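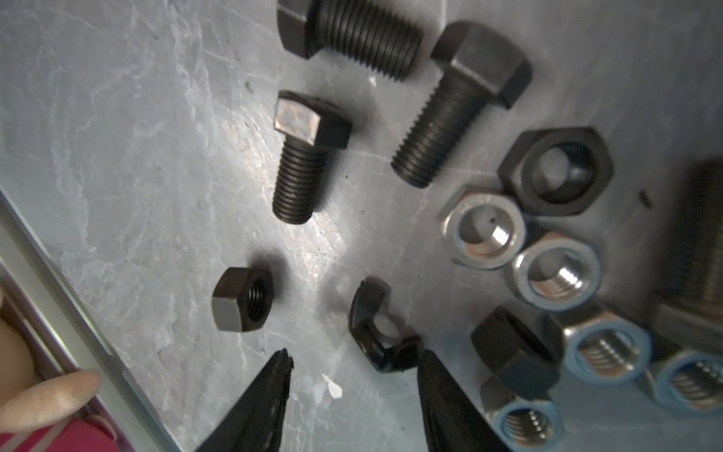
Talk notes, "Sorting the Odds and Ends", 26/11/2011

Water, glasses, clicker. Wait for the people at the back to find a chair.

Right, hello everyone, and thanks for coming out. I'm going to talk for a bit about nuts and bolts, and I do mean nuts and bolts, so if you thought it was a figure of speech the door's over there (pause, somebody usually laughs).

Start with the biscuit tin. Everybody's got one, or a jam jar, or that drawer under the drill. Mine came from clearing out the old Prorkside workshop in October, and when I finally tipped it out and counted there were 1,553 pieces in it. I'd been buying new bolts the whole time! Of those, 866 were perfectly good and I could say what they were. The rest I'll come to.

So, first go at sorting. I did it by colour, because it's quick and it feels like progress. Black in one heap, silver in another. It's a decent start, but colour is only the finish, and a black nut and a silver nut may well fit the same bolt. Don't stop there, is what I'm saying.

Second go, by shape. Hex bolts away from the nuts, plain nuts away from the flanged ones. Flanged nuts are the ones with the skirt round the bottom, and I do like them, they spread the load and you can often leave out the washer. Pass the tray round at this point. ASK FOR IT BACK.

Third go is size, and this is where people give up and put the kettle on. Use a thread gauge if you've got one. If you haven't, keep one bolt you're sure of for each size and try the nuts on it with your fingers. If it won't spin on by hand, stop! Don't get the spanner out. I ruined a good bolt that way on the Casard gate and I'm still cross about it.

Worn ones. If the black has rubbed off the head of a bolt and you can see a bit of coppery brown, it doesn't have to go in the bin. Look at the threads. Clean and even, keep it, and a wipe of oil won't hurt. Flattened or chewed, out it goes.

On to boxes, then.

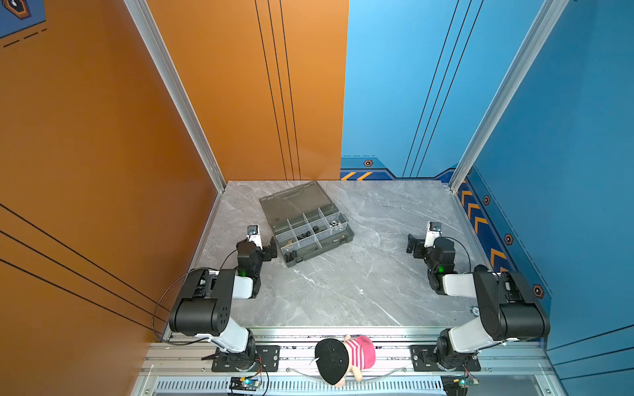
I've tried all sorts, and what I keep coming back to is the flat organiser with a hinged lid and little dividers. You can see what you've got without opening it, more or less, and when the lid's back the whole tray is in front of you. Put it down at an angle if that suits your reach. Mine's never straight.

A few things I've learned with these. Leave some bins empty, you'll want them by the weekend. Keep your silver bits down one side and the black ones somewhere else, so your hand learns where to go. Anything brass gets its own corner. And check the lid meets the tops of the dividers before you carry it anywhere sideways (the Taklow car park, gravel, rain, I won't go on).

Labels: I use masking tape and a pencil. Van Wyk do a nice printed set if you want it smart.

Then the leftovers. I had 339 I couldn't match to anything, and they've gone in 2 jars on the top shelf. I give them a year. If you've got a use for any, come and see me in the break.

Questions. Then tea. Get the tray back.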